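Search this site
Search
Menu

Sestus tube and rack set: data card

Plarnska teaching stores, updated March

## What this covers

This card goes with the Sestus set, a collection of pictures and short written records of screw-cap tubes and the racks they stand in. It covers the bench work most people do without thinking: putting tubes into a rack, taking them out, moving them along a row, and leaving the table tidy for the next person.

The set holds 2,275 records. Of these, 1,011 have a written note attached. The rest have only the rack and tube fields filled in.

## Contents

 racks.csv one line per rack
 tubes.csv one line per tube type
 records.csv one line per record
 notes/ plain text notes, UTF-8
 CHANGES what changed and when

`records.csv` is the file to open first. Each line gives a record number, a rack code, a tube code, the table colour and the state of the rack (empty, part filled, full). If there is a note, its file name is the record number followed by `.txt`.

## The racks

All the racks are plastic and have round holes in an upper deck, with a second tier underneath. We sort them by colour first, as that is how people ask for them. Orange-red goes down as `OR`, whatever the supplier called it. Older Ollell stock lists call the same colour "coral" or "flame", and both names have been changed to `OR` in this release.

Hole counts are given as the long side by the short side. Where a rack has been cut down or has lost a corner, the count is for the holes that can still be used.
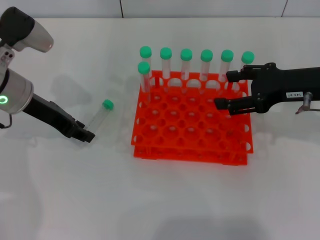
Translucent racks are marked `T` in the finish column. They are harder to label than solid ones. Light comes through the plastic, and a hole near a bright edge can look paler than the one next to it, so please don't use shade alone to decide whether a hole is taken. Go by the cap.

## The tubes

Every tube in the set is clear with a screw cap. Cap colours are green, blue and white. The cap colour is recorded for each tube and has no meaning beyond that. Some departments use green for one thing and blue for another, but we have not tried to carry any of those schemes over.

Tube position is recorded in one of three ways:

- `up`: standing in the rack
- `out`: not in the rack, at any angle
- `flat`: lying on the table

A tube that leans in its hole still counts as `up`. A tube held above the rack is `out` until it is in a hole. We changed our minds on this twice, and records made before the change have been gone through again by hand.

The contents of tubes are not recorded. There is a column called `fill` in `tubes.csv`, left over from the Sani stock sheet, and it is blank all the way down. It will be dropped in the next release.

## Table and background

Most records were made on white tables with a pale wall behind. This suits clear tubes badly, as the sides can fade into the table and leave only the cap and a few reflections to go on. We kept the white tables because that is what the teaching rooms have. If you need strong outlines, filter on `table = grey`, which gives you 79 records.

Shadows are left alone. There is no column for them.

## Known problems

- Rack codes `OR-2` and `OR-5` are the same rack, entered twice. Use `OR-2`.
- A few notes give rows and columns the wrong way round. If the row number is larger than the short side of the rack, swap them.
- Blue caps are under-represented.
- Record numbers are not continuous. Withdrawn records have not had their numbers reused.
- Tube length is missing for one Ollell tube type. We no longer have any to measure.

## How to add records

Fill in a line for `records.csv` using the codes already in the rack and tube files. If your rack isn't listed, add it to `racks.csv` first and give it the next free number for its colour. Notes should be short and say what is on the table and where. Leave out the name of the course and anyone taking it.

Send additions to the Plarnska stores desk. They are checked once a term.

## Use

Free to use for teaching and for testing stock software. Please give the release month when you refer to the set, as the counts above change between releases.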